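The design studio Inden works from two floors of a former printing plant in Dekstead. It has 26 employees, most of them trained as industrial designers, with a smaller group of engineers who handle tooling and test work. Its latest product is a stacking chair called Dolent, made for the contract furniture maker Pärn and intended for schools, canteens and meeting rooms. The studio's head of seating spoke to us in July about how the chair was developed.

The starting point was a short brief. Pärn wanted a one-piece shell on a steel frame, light enough to lift with one hand, that would stack on the floor without a trolley. "The brief was a page and a half," the designer says. "Half of that was about shipping. They knew what a container costs them and they worked back from there."

Shell geometry took up the first part of the project. The team cut test shells in foam and sat people of different heights in them, recording where the back made contact and how far the front edge pressed into the thigh. Over the whole program, 112 shells were cut. Most of the changes between them were small: a millimeter off the front radius, a degree or two in the angle of the back.

"You can do a lot of this on screen, and we do," the designer says. "But software will not tell you that a seat feels hard at the back of the knee after an hour. We had one version that everybody liked for ten minutes. After a full morning they were sitting sideways."
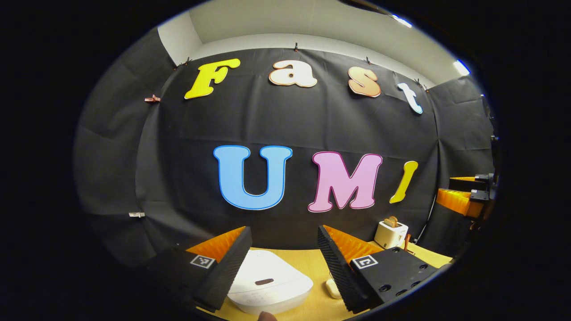 The frame raised a separate set of problems. Pärn bends its own tube and has fixed tooling for three radii. Anything outside those would have meant a new die, so the studio drew the frame around the middle one. The rear legs splay slightly more than the team first wanted, which adds to the width of a row of chairs but keeps the stack from leaning.

Stacking was tested early. "A stack leans because each chair sits a little forward of the one under it," the designer explains. "We moved the contact points from the seat to the frame. Steel rests on steel, with a small nylon pad between, and the shells do not touch at all. That also takes care of scratching."

Color was settled late. The studio proposed nine shades and Pärn kept five, all of them matte. Asked whether the cuts were a disappointment, the designer says no. "Two of the four were mine and I still think they were good. But every color is stock on a shelf somewhere – I understand the argument."

The first production run was 3626 chairs, of which 2698 went to a single buyer, a college group replacing its lecture room seating. Feedback from that order has already led to one change. The glides under the feet were wearing unevenly on concrete floors, and a harder grade has been specified.

An armchair version is now being drawn. It uses the same shell, though the arms have to clear the frame when stacked. "We have a stack of four that works," the designer says. "Pärn has asked for six."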